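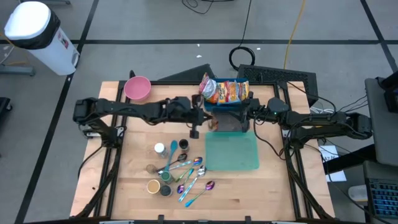

A clear container with a gripper on either side

So I finally did the ethics training! If you've been reading for a while you know I got appointed to the Lomevero library board over the winter, and that every appointed person in the county has to sit through the gifts and conflicts class before they can vote on anything with money attached. I put it off twice. Then I got a letter with the word "lapse" in it and signed up that same night.

The class was at the Donnelly building, second floor, the room with the radiator that clanks. Four hours with one break. I was expecting somebody reading slides at us, and okay, there was some of that, but the woman from the county inspector's office who ran it was really good. She used to do investigations and she had that way of telling you a story where you don't figure out who did the wrong thing until she's almost done.

The handbook is 70 pages (I have read it all now, please clap) and most of it comes down to gifts, family, and side jobs. The gift limit is $50 from any one source in a year. I had been assuming it was $50 each time! A few of us had, judging by the faces. Coffee counts if it's bought for you by someone who wants something from the board. A fruit basket counts. A fruit basket sent to your house instead of the office counts, and you're supposed to report that one faster.

We spent a good half hour on a made-up vendor who takes a board member to lunch, then to a ball game, then offers her nephew a summer job. You're supposed to raise your hand when you'd stop. Hands went up all over the place. I held out until the ball game, which I'm a little embarrassed about, but the guy next to me made it all the way to the nephew, so I felt better. 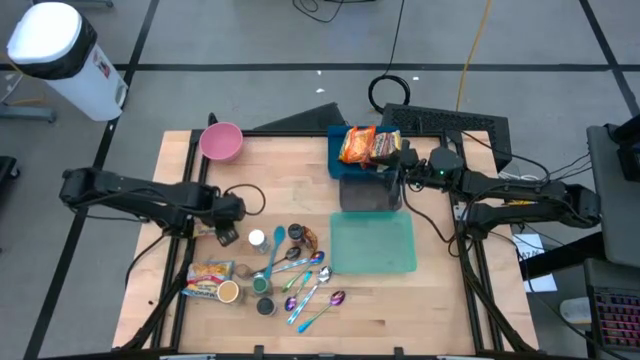

What got me thinking the most was the part about disclosure, and how low the bar is for writing something down. I always pictured the disclosure form as a confession, like you only filled it out if you'd been caught. She said to treat it more like a grocery receipt. You got a thing, you wrote the thing down, done. It doesn't matter if it's tiny or kind of silly. If a bidder handed me an empty pink bowl like the one near the back of that table, I'd put "bowl, pink" on the form with the date and who it came from, and then I'd probably call the office and ask if I should give it back. The form is one page. I've filled out longer ones to get a parking sticker.

The conflicts section was harder. Our board is about to pick a new catalog system, and one of the companies bidding is Muvine, and my cousin did some contract work for them a couple of years ago. She got paid $2000, the job ended, and she hasn't worked with them since. Is that a conflict? I went up at the break and asked. The answer was no, not under the rule as written, but say it out loud at the meeting anyway and let the chair put it in the minutes. So I'm going to. I've been practicing in the car and I sound like I'm pleading guilty to something.

One gripe. The online quiz at the end would not load on my phone, then it loaded and logged me out on the last screen, so I had to start over at the kitchen table that night. I passed. It gives you a certificate with your name spelled however you typed it, so mine has no capital letters.

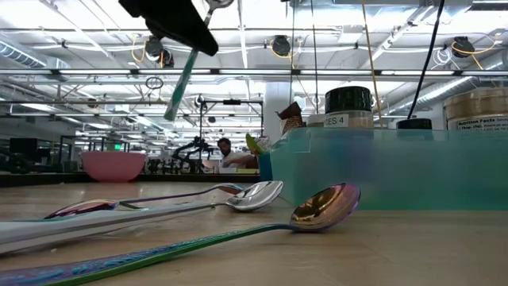

Lorcan Hegarty left a comment on my last post saying that training is fine but it's the follow-up that counts, and that over in Trarnska the gift forms sat in a drawer for years without a single person reading them. He wanted to know if ours are public. I didn't have an answer, so I emailed the clerk, and they are! You can ask for them at the front counter, or they'll send you a scan if you say which board and which year. No reason required. I asked for ours just to see what they look like. It was mostly blank forms, one box of chocolates, and a calendar from a roofing company.

Lorcan also thinks the forms should go up on the county website automatically, and I'm with him on that one. The clerk says it's been talked about and there may be something on the agenda in July. I'm planning to go and say my two minutes' worth. If you live in the county and want to come sit with me, the meetings are in the same building, and you should bring a sweater, radiator or no radiator.

Next post will be back to the garden, I promise. The peas are a mess.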